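3 min read

Kesance folding kit goes on sale to small laundries and returns desks

Kedgate, December 30, 2023 - Vasylenko today opened orders for Kesance, a two-arm bench kit that handles and folds soft goods. Orders ship from the Kedgate workshop. First units went out to trial sites in November, general sale starts now.

Kesance is aimed at places too small for a folding line. Hotel laundries, charity sorting rooms, online clothes sellers with a returns desk and one person on it. T-shirts first. Towels and pillowcases are in the same software, aprons to follow.

The kit comes as two jointed arms with parallel-jaw grippers, a controller, cabling and a licence for Poner, the company's teaching software. Poner lets a member of staff show the arms a fold by hand and save it under a name. No coding. A new garment type takes 35 demonstrations in most cases, fewer for plain squares of cloth. Saved folds can be copied to a second bench over the local network or on a memory stick.

"Cloth is awkward stuff, it never lands the same way twice," said Eduardo Ocampo, product lead at Vasylenko. "We spent a long time on fingers. The ones we ship are printed, they wear, you swap them. Two screws and your back at work."

Spare fingers are sold in sets and the print files are free to registerd owners, so a site with its own printer can make them overnight.

Trials ran at 13 sites over seven weeks. Changes made as a result: longer cable tails, a quieter controller fan, a pause button big enough to hit with an elbow. The setup guide has also been rewritten, the old one assumed too much.

Kesance clamps to any flat, rigid table. Pale, plain tops are best for the cameras. Work areas can be marked out in tape, and T-shirts in plain or printed fabric are both fine.

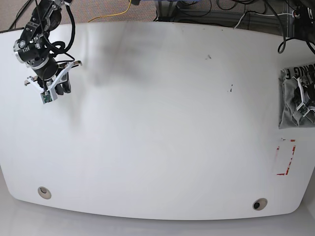

Price and availability

Sold direct, or on a monthly plan with a minimum term of 17 months. Prices on request, depends on number of benches. Delivery and half a day's training included on the UK mainland. Arms, controller and grippers covered for the length of the plan, fingers are not.

Demo bookings at the Kedgate workshop open now through the Vasylenko sales desk. Bring your own garments, clean please, up to seven pieces per visit.

ENDS

Notes to editors

Vasylenko designs and builds bench automation for textiles. Kesance and Poner are product names of Vasylenko. Interviews with Eduardo Ocampo can be arranged through the press office.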